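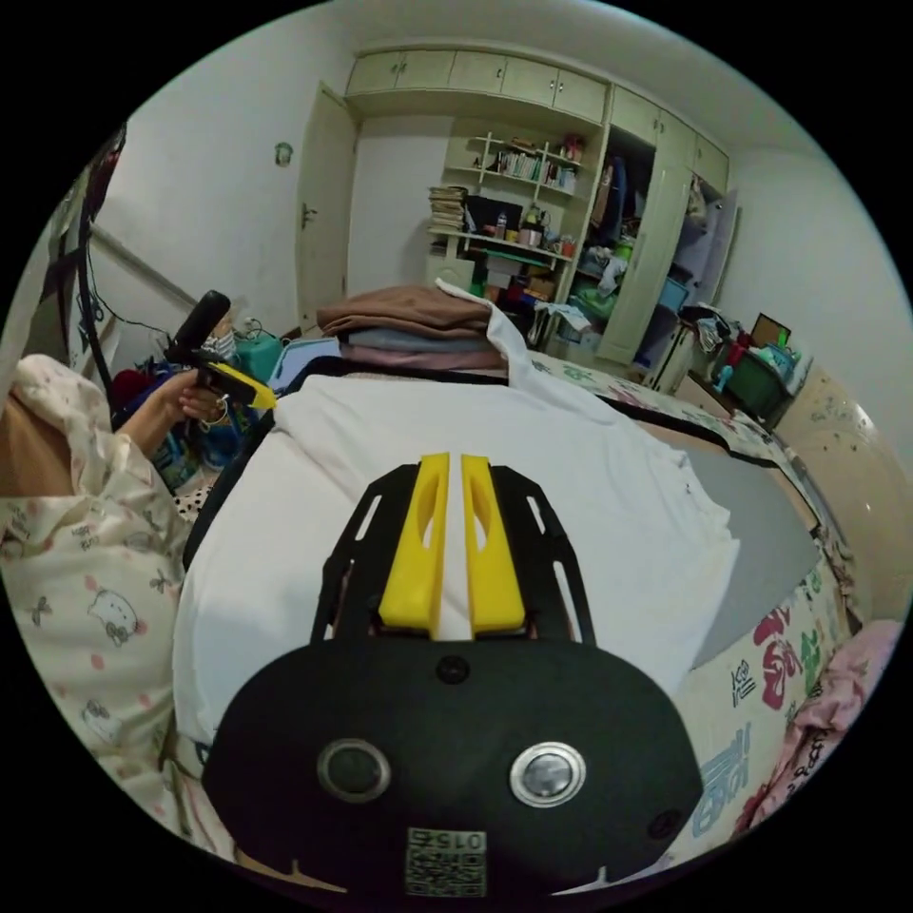 A white T-shirt laid flat on a bed. How much do you know about yours?

Can you believe what it says on a T-shirt label?

Pick up a T-shirt and look for the little label inside the neck or down the side seam. It might say "100% cotton". It might also say "soft", "pure", "natural" or "kind to the planet". Some of those words tell you something. Some of them tell you nearly nothing, and it is worth learning which is which.

What cotton is

Cotton comes from a plant. After the flower drops off, a green pod grows in its place. The pod is called a boll. When it is ripe it splits open, and out puffs a ball of white fluff with seeds stuck in it. The fluff is made of very thin hairs called fibres. Machines pull the seeds out, comb the fibres straight and twist them into yarn.

Try it with a bit of cotton wool. Pull some out into a thin strip and it comes apart in your fingers. Now twist it as you pull. It gets much harder to break, and that twist is what holds your clothes together.

Most T-shirts are knitted, so the yarn goes round in tiny loops. You can see the loops with a magnifying glass. Loops can stretch, and that is why a T-shirt goes over your head without any buttons.

"Pure white"

Is white the natural colour of cotton? Not quite. Most cotton is creamy when it is picked, and some kinds are brown or even greenish. To get a bright white, the cloth is usually bleached. Many washing powders also have special brighteners in them. They take in light we can't see and give it back as bluish light, so the cloth looks whiter than it did before. It may be no cleaner at all. Remember that the next time an advert holds up two shirts and asks you which one is cleaner.

"Natural"

Cotton is natural, yes. So are nettles and mud. The word tells you where a thing started and leaves out everything that was done to it afterwards. It also doesn't tell you how much water the plants needed, or whether the farmer used sprays to keep insects off.

The big water number

You will often read that one T-shirt takes thousands of litres of water to make. In April, Charmaine Zwane's class went looking for the number and came back with a list of different answers. One website said 4000 litres. Another said 442. They can't both be right for the same shirt, can they?

Well, they might be talking about different things. Some people count the rain that falls on the field. Some only count water taken from rivers and wells. A field in a hot, dry place needs far more watering than a field where it rains a lot. So when you see a big number, ask three questions. Who worked it out? What did they count? Where was the cotton grown? If the page doesn't say, don't copy the number into your homework as if it were a fact.

"Cotton rich"

This one sounds lovely. It means there is cotton in it and something else as well, often polyester, which is a kind of plastic made into threads. Look for the percentages. They are usually in smaller letters.

Does a hot wash always shrink it?

People say so, but it depends. Yarn is pulled tight when it is knitted, and warm water and tumbling let it relax, so the loops close up. Some cloth is shrunk at the factory before it is cut, and that sort changes much less.

You can test this if a grown-up says yes. Find an old cotton T-shirt that no longer fits anyone. Lay it flat, smooth it out without stretching it and measure from the neck to the hem. Write the answer down. Wash it at 40 degrees, dry it, and measure again in just the same place. One shirt won't prove much, so try a few if you can get them.

Words to know
Boll: the pod of the cotton plant.
Fibre: a very thin hair or thread.
Bleach: to take the colour out of something.
Hem: the folded and stitched edge at the bottom of a shirt.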